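Ça fait des années que je cherche un arbre à tasses qui ne basculerait pas dès qu'on en décroche une. Celui d'Akolura est arrivé chez moi en mars et je l'ai gardé pour la boutique (et pour ma cuisine, j'avoue !).

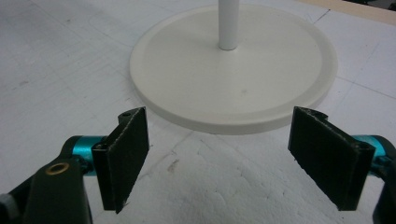
Chez moi, les tasses sèchent à côté de l'évier, et un support qui retient les gouttes m'évite de passer l'éponge derrière tout le monde. J'ai donc regardé le pied avant le reste : un disque rond, blanc cassé, mat, bien plat, avec un petit rebord relevé tout autour. Le mât part pile du centre, alors je tourne autour sans me demander de quel côté l'attraper. Sylvain Gaillard, qui tient le rayon vaisselle avec moi, trouvait ça trop sobre. Il en a commandé deux pour chez lui.

En haut, les crochets sont fins, courbés, et partent en étoile comme des pattes d'araignée. Je commence toujours par accrocher deux tasses face à face, puis je complète. Pour les gros mugs Plirnusik à anse épaisse, essayez d'abord en boutique, les miens passent de justesse. 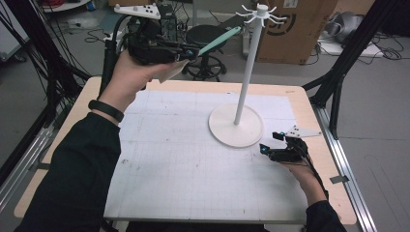 ## En pratique

- Référence : 3883
- Coloris : blanc
- Poids : 600 g
- Entretien : éponge douce, pas de poudre à récurer
- Retrait en boutique ou envoi sous deux jours ouvrés

Le modèle Evusley, plus bas, reviendra peut-être à l'automne. Écrivez-moi si vous voulez que je vous en mette un de côté !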